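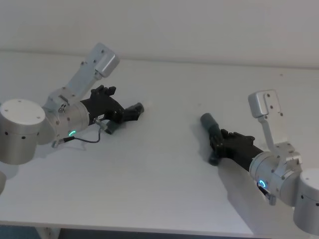

Selon Aurelia, à qui j'avais raconté mes malheurs de carburateur, j'aurais dû commencer par la revue technique avant de sortir les clés. Bon. Elle avait raison, mais mon vieux scooter Pikon dormait sous sa bâche depuis août et j'étais trop impatiente !

Le manuel, je l'ai fini par le trouver chez Hubmann, à Dutville : 300 pages bien grasses, avec les couples de serrage et tous les schémas électriques (en noir et blanc, merci pour les yeux). Première surprise, le ralenti se règle moteur chaud, et moi je le faisais à froid depuis toujours... Deuxième surprise, ma courroie devait être contrôlée tous les 3 000 km. J'en suis à plus de 3 799 depuis la dernière fois - oups.

J'ai donc ouvert le carter un soir vers 20 heures, en perdant 2 vis sous l'établi. La courroie est craquelée sur un flanc, les galets ont un méplat, je change tout. Commande passée chez Jiroseo, et en attendant je m'attaque aux freins. Si quelqu'un a une astuce pour le joint du maître-cylindre, les commentaires sont ouverts.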